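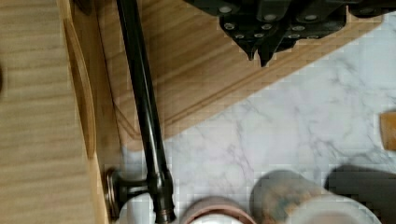 Ticket 32 - gripper stalls on descent, Janwood arm
Opened by: Sándor Fekete
Opened: February 10, 2019
Status: open, then closed, then open again (see bottom)

Arm faults out on the way down to pick. Puveck controller throws "position error axis 2" and freezes, have to power cycle. Not every run. Happens over the board mostly, hardly ever over the marble side. Stalls with the fingertips still above the wood, pointing down at it, so not a crash into the board, it gives up in the air. Black rod runs right past the board there and I first figured the wrist cable was snagging on the bracket or that ridged collar. Bolts on the gripper plates all checked with a hex key, two were a bit loose on the back side, snugged them, no change.

Setup: home build, kitchen shelf unit, 24 V supply, Ledia driver on each axis, firmware from July with my own homing patch.

Tried so far
- Power cycle. Clears the fault, comes back.
- Moved the wrist cable to the other side, zip tied. Ran the pick loop again, faulted anyway. So not the cable, or not only.
- Dropped descent speed to half. Better. Faulted once late in the run.
- Swapped drivers axis 1 and axis 2. Fault stays on 2. Driver is fine.
- Encoder connector reseated. It was seated ok before too.

Log from last fault:
target 2521
actual 2489
error 32, limit 24
axis 2 disabled

Update, same night
Khúc plugin was rewriting the error limit at boot. I had it set to 60 in the config and it loads 24 regardless. Turned the plugin off, limit holds at 60 now. Full loop no fault. Closing.

Update
Reopening. No fault but it lands short by the same 32 counts over the board, so all I did was hide it. Belt on axis 2 looks ok by eye but I can push it in a lot further than the one on axis 1. Tensioner screw is bottomed out already. Need a shorter belt or an idler, have niether.

To do: print idler mount, redo homing after, put limit back to 24. Leave Khúc off til then. If anyone has the belt length for the older Janwood shoulder pls post it, mine has no marking left on it.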